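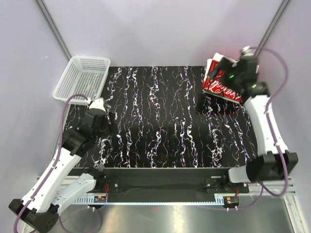 # Speaker notes – "Where does the empty packaging go?"

Skendton household evening, November 2020
Speaker: Mieke Leemans. Slides are changed by Régis, I only nod to him.

## Before I start

Wait until people have their coffee. Say good evening, say my name slowly. Thank Khrystyna Kravchuk for the invitation and for the second microphone.

Say that I will talk for twenty minutes and that questions are welcome in the middle, but please not about the new parking rules. I do not know anything about the parking rules.

## Slide 1 – title

My subject is small. It is the wrapper, the bag, the soft package that has nothing in it anymore and stays on the table. We all have one at home this evening. I have two, I saw them when I was looking for my keys.

When we began in Grovside in January, I thought that people needed more information about sorting. We printed a nice leaflet. Then we visited kitchens and I saw our leaflet under a fruit bowl, very clean, never opened.

(Pause. People usually laugh a little.)

## Slide 2 – the households

- 177 households signed up
- 137 stayed until the end
- most of those who left had moved or had a new baby

Do not read the table aloud. Only say the two numbers and explain that we asked each family to do one thing: put a basket where the wrappers are opened. The kitchen bin stays where it is.

In many homes this place was the living room table. In Albane Perrin's home it was the top of the washing machine, and she asked me not to say why, so I do not say it.

## Slide 3 – which basket

I spend more time here. People always ask about this.

Show the white plastic one with the holes first. It is light and it can be rinsed in the shower. A crumb falls through the holes, so put a sheet of newspaper under it if you have a carpet. The wicker one is prettier, but it keeps the smell of crisps for a long time. The fabric one we stopped using after two weeks.

Remarks for the basket:

1. It must be open on top. With a lid, people put the wrapper on the lid.
2. It should not be too big. A big basket is emptied too late.
3. Leave it in the same place for at least a month, even if it looks ugly there.

Léonie Chevalier will say from the first row that hers is not ugly. Let her say it, she is right, and she has brought it with her. Pass it around.

## Slide 4 – crumpled or flat?

Ask the room for hands: who crumples, who folds?

I am a person who folds. My husband crumples. A soft plastic package that is crumpled opens again slowly in the basket and takes a lot of room. If you press it flat and fold it once in the long direction, the basket lasts some days more. But I do not want to make a rule of it. In Grovside, the families who were told to fold stopped sooner than the others, and a crumpled wrapper in the basket is better than a folded one on the sofa.

Careful here: last time I said "wrinkled" when I wanted to say "crumpled". The word is crumpled.

Explain also:

- shake out the crumbs before, over the sink
- a wrapper with sauce inside needs a quick wipe
- shiny wrappers with a silver inside go to the gray bin in Skendton, check the list from the town

If somebody asks why the silver ones are different: they often have a thin metal layer, and our sorting center does not take them. I can send the longer answer by mail.

## Slide 5 – the cloth under everything

This slide is from Abdelaziz, who helped us with the tables. He noticed that a mat with a busy pattern hides small pieces. Torn corners, the little strips from the top of a bag, all of this disappears in the lines. On a plain mat you see them at once and you take them away.

Short slide. Nod to Régis.

## Slide 6 – the evening round

How it works in a family with children:

- one person carries the basket, the others bring
- it takes 5 minutes, and after this you stop, also if it is not finished
- the basket goes back empty to its place before bed

The last point is the difficult one. A full basket in the morning gets a second pile next to it, and then the table is lost again – I speak from my own house.

If there is time, tell the story of the stairs. If Khrystyna shows me her watch, skip it.

## Slide 7 – what we do next

The Cutanis shop will keep a box with 1,000 of the small cards with the town list. They are free. Please take one for your neighbor also.

We look for streets on the north side for the next round. Write your address on the sheet by the door, in capital letters please. Régis Le Goff collects the sheets and he has suffered enough with our handwriting.

## Questions I expect

**Does the basket smell?** Not if the packages are dry. Rinse it when you wash the bathroom.

**Can I use a cardboard box?** Yes, for the first month it is a good idea. Then see if you want a real basket.

**What about bottles?** Other talk, other speaker. Albane has the date.

After the questions: collect Léonie's basket from the back row and give the microphone to Khrystyna.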